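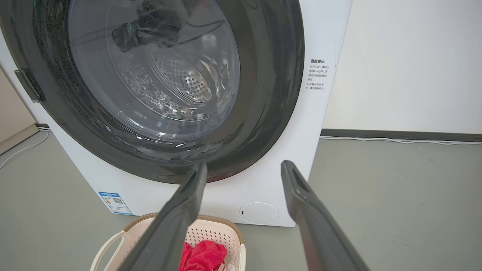
Suds at the bottom of the drum, something dark up against the glass.

I've spent more Friday nights than I'd like to admit watching laundry go around. It started when I moved to Harkau and paid 276 for a secondhand front-loader, and I've been fussy about sorting ever since – darks first, then whatever's brightest. My neighbor Concetta Serra thinks this is hilarious! She throws everything in together and swears by cold water (her towels are pink, but she likes them pink).
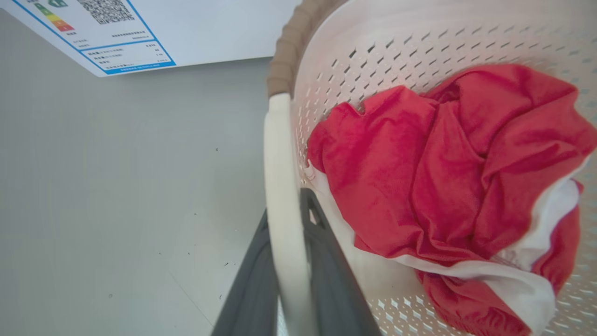 Reds are where I get really strict. A new red shirt gets 2 washes with other reds before it goes anywhere near my white tees, and I check the basket one more time before I load, right down to the bottom.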